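Play Food and Small Tableware, Gwilliam Toy Library
Gallery notes

Collections > Pretend play > Kitchen

The Gwilliam Toy Library lends play kitchens in three parts: the stove or counter unit, the tableware, and the food. This page deals with the last two. Both are plastic for the most part, both go through many hands, and both come back mixed. The notes next to the pictures cover sorting, joints, washing and storage, in the order in which a returned kit is handled.

Most of the food is the type that comes apart. A toy of this type is molded as a hollow shell in two or more sections, with a fastener at each cut face. The child presses a blunt play knife into the seam and the sections separate. The sections are then pushed back together. The seam is the part that wears, so the seam is what gets inspected.

Tableware is simpler. A plate or bowl has no moving parts. Its common faults are scratches, stains from markers, and warping from hot water.

Corn, green vegetable and egg on the pink plate
A square plate with a raised border keeps rounded pieces from rolling off. The corn has a seam near the middle of the kernel section, and the green husk wraps over the kernels. Half an egg sits near the center of the plate. The red apple and the orange wedge are in the light blue bowl next to it. 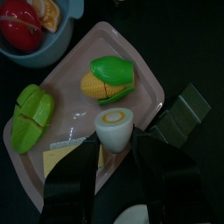
Ayman Helmy: Please add something on joints that have gone slack. We borrowed a kit in November and the fruit was fine, but the bread would not stay together for longer than it took to put it on the plate. My daughter decided it was sliced bread and carried on. If the fastener can be replaced at home I would do it before returning the kit, but I did not want to put the wrong glue on a library toy.

Reply from the desk: Please do not glue at home. Put the loose piece in the paper envelope in the lid and write "joint" on it. The repair is done at Rorbridge, where the adhesive is kept. A slack joint is normal wear and is not charged to the borrower.

Checking a joint
Push the sections together with the thumb in the middle of the outer face, then hold the toy by one section only. The other section should stay on when the hand is turned over. If it drops, the fastener is full of lint or has lost its grip. Lint is removed with a dry nail brush, working across the fastener and then along it. If the joint still drops after brushing, the fastener is replaced.

The replacement pad is cut 2 mm smaller than the cut face on every side. A pad that reaches the edge holds the seam open and lifts at the corners. The old adhesive must be scraped off first with a plastic scraper. Metal scrapers leave grooves in glossy shells, and the grooves collect dirt.

Cracked shells are not repaired. A crack near a seam can leave a sharp edge, and the piece is withdrawn on the day it is found.

Washing
Tableware goes in a basin of warm water with dish soap for 12 minutes and is then wiped, rinsed and stood on edge to dry. Food with fasteners is not soaked. It is wiped with a damp cloth, one section at a time, with extra attention to anything textured. Kernels, rinds and husks hold more dirt than a smooth apple does. A soft toothbrush clears the ridges.

Hollow pieces that have taken in water are shaken out, opened, and left with the cut faces down on a rack overnight. They are not closed until dry inside. The Brirnau branch used a heated cabinet for one winter and stopped after several bowls went out of shape.

Laying out a kit for inspection
Tableware and food are laid out together before packing, along with any boxes and accessories that belong to the kitchen. A dark surface is suitable for light-colored plastic, as chips and pale dust show up on it. On the tabletop in the next picture the pieces are spread across the middle, with a light tan wooden box, reddish in its lower section, toward the far left of the group. The blue bowl and the plate of food are out with the rest. 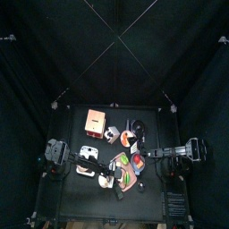 By Tyyne Jääskeläinen
Posted 09/08/2023 in Pretend play
Filed under: play food, tableware, care and repair

Wooden boxes and accessories are kept apart from the washing. Wood is wiped with a cloth that has been wrung out well, then dried at once with a second cloth. Painted areas are checked for flaking at the corners. Bare wood that has gone rough is sanded by hand along the grain and left unfinished.

Packing
The kit is packed flat to tall. Plates go in first, face up, then bowls, upside down and nested if the rims match. Bowls with a handle tab are turned so that the tabs do not rest on each other. Food goes in a mesh bag, closed up as whole pieces. Packing the sections separately saves a little space, but the fasteners then catch on the mesh and pick up fibers.

Wooden items go along the side of the crate with a cloth between them and the plastic. The standard crate is the Risarier with the hinged lid. A full pretend kitchen kit in this crate weighs some 3 kilograms, and most borrowers can carry it by the end grips.

Labels
Each crate carries the kit name on the short side and the contents sheet inside the lid. Kit 218 has a revised sheet: the egg is now listed under "food, small" and no longer under "breakfast." Borrowers holding the old sheet can return the kit against either version.

Labels are not put on the food itself. Paper labels come off in the wash, and the residue makes the shell sticky. Tableware is marked on the underside with a paint pen, and the mark is renewed when it can no longer be read.

Requests
Single replacement pieces can be requested at the desk or by mail. State the kit, the item, and whether one section or the whole piece is missing. Colors may differ from the original. Paavo Hyvönen handles requests for Gwilliam and Rorbridge, and Kalliopi Kourkoulas for Brirnau.

Previous gallery: Stacking cups and nesting boxes
Next gallery: Doll furniture, hinges and drawers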